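Print this page | E-mail this article
Share (102)

Leave the hill paths a little rough

2025-12-17

The path up Dreltton from the forestry car park is going to be rebuilt in stone from the gate to the summit cairn. The plans went up on the board in November and the comments I have heard since have been almost all in favour. I am against it, or at least against the top half of it, and I would like to set out why before the diggers arrive.

I should say first that I have no quarrel with path work as such. The lower section of Dreltton has been a mess for years. Where it crosses the peat above the plantation, people have walked further and further out to each side to keep their boots dry, and what was one line through the heather is now a brown strip wide enough to drive a lorry along. That needs fixing. Stone pitching, proper drains and a few well-placed boulders would let the ground on either side recover. It was done on Trallberg and you would hardly know there had been a scar there at all.

My objection begins at the fence line. Above the stile the ground is dry, stony and short-cropped, and the path across it is faint. In places there are two or three lines to choose from and in mist you need a map and compass to be sure of hitting the shoulder. It isn't eroding. The people who come this way spread out and the turf copes. Putting a built path across it solves a problem that the hill does not have.

The argument for doing so is safety. A clear path to the top, it is said, will stop people wandering off into the crags on the north side. I take that seriously, having once stood at the top of those crags in cloud when I believed I was on the south ridge. What got me down was going back to the last place I was certain of and taking a bearing. I was cold, I had been careless and I have not done it since.

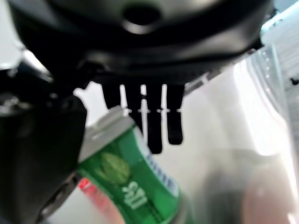
What a made path teaches

People who learn their hillwalking on made paths learn to follow made paths. That is fine until the path stops, or is under snow, or turns out to be the wrong one. Last winter I met a couple near the top of Policarpio who had walked up on the pitching without any trouble and then lost it completely under fresh snow. They had a phone with a map on it and one bar of battery. They were fit, sensible and well dressed, and they had no idea which way was down. We walked off together.

I don't blame them. They had been up several hills that year and had never needed to navigate. Dreltton, at the moment, is one of the few hills within easy reach of the town where you do need to, a bit, and where getting it slightly wrong on a fair day costs you only half an hour in the heather. That makes it a good hill to learn on.

There is also the matter of what the money could do elsewhere. The Rakosden track is in a far worse state than anything above the stile. The bridge at the second burn has lost its handrail, the bank beneath it is going, and after heavy rain it is a nasty place to cross with children. It is a low-level walk and it won't look like much in a newsletter, but I would guess that more people use it in a month than reach the top of Dreltton in a season.

What I would do

Build the path from the gate to the fence and build it well. Leave the upper hill as it is, look at it again in 3 years, and if the turf has started to go, deal with the places where it has gone. Spend what is saved on the Rakosden bridge. Put a plain notice at the stile saying that the path is unclear from here and that a map and compass are needed.

I expect to lose this one. The drawings are done and people like to see a thing finished all the way to the top. But comments can still be sent in until the end of the month, and if you have walked the upper slopes and liked them as they are, it would be worth saying so.

Views: 397
Comments (2)

heatherandbog
Agree about the bridge. We turned back there in the autumn with the dog. Not so sure about the rest, my knees would be glad of some steps on the way down.

oldcagoule
The bit above the stile is the only part I go for. I have sent my comment in.

E-mail this article | Print this page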